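Do Fans Believe Surprise Show Rumors?
Media Studies project report, final draft

Every fan account I follow announced the same thing in November: the singer Brunderix would play an unannounced set in Rirkville after the film premiere. The source was a screenshot of a text message. I wanted to know how a claim that thin gets so far, and whether the people passing it on believed it.
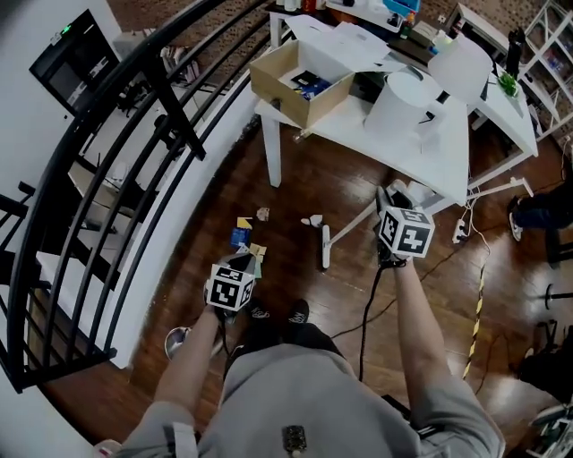
By Fatos Obradović
Media Studies, second-year project

What I did

I saved 1,463 public posts that mentioned the rumor and sorted them by hand into three piles: repeating it, doubting it, and joking about it. Then I sent a short survey to students who had shared at least one of the posts. I got 82 replies, 40 of them complete. My adviser thought that was plenty. I don't, and I would not trust any percentage I could squeeze out of it, so there are none in this report.

What I found

Most posts repeated the rumor and added nothing. The gossip site Ballesari wrote it up as "sources say," and fans then quoted Ballesari as proof. As far as I can tell, the sources were the fans. Only 13 posts linked to anything a reader could check, and what they linked to was the venue calendar, which listed a private event with no name.

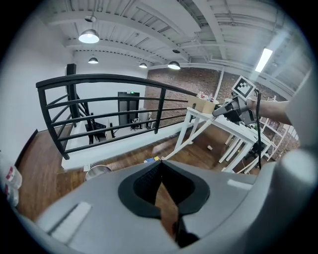
The survey answers were harder to read. Several people wrote that they "knew it was probably fake" but shared it in case it was true. I am not sure I buy this. It is an easy thing to say once the date has passed and Brunderix hasn't shown up, and I had no way to ask anyone beforehand.

Trajkovski, the agency that handles her publicity, never denied the story. Two classmates took that as evidence the agency planted it. Maybe. It could also mean a busy office ignored a silly question, and my own email to them went unanswered too.

Problems

I sorted the posts alone, and the line between a joke and a doubt was often a coin toss. On a second pass I moved a lot of posts from one pile to the other. Deleted posts are missing completely, and I would guess the most embarrassed people deleted first. If I ran this again I would start collecting before the premiere and get a second person to do the sorting.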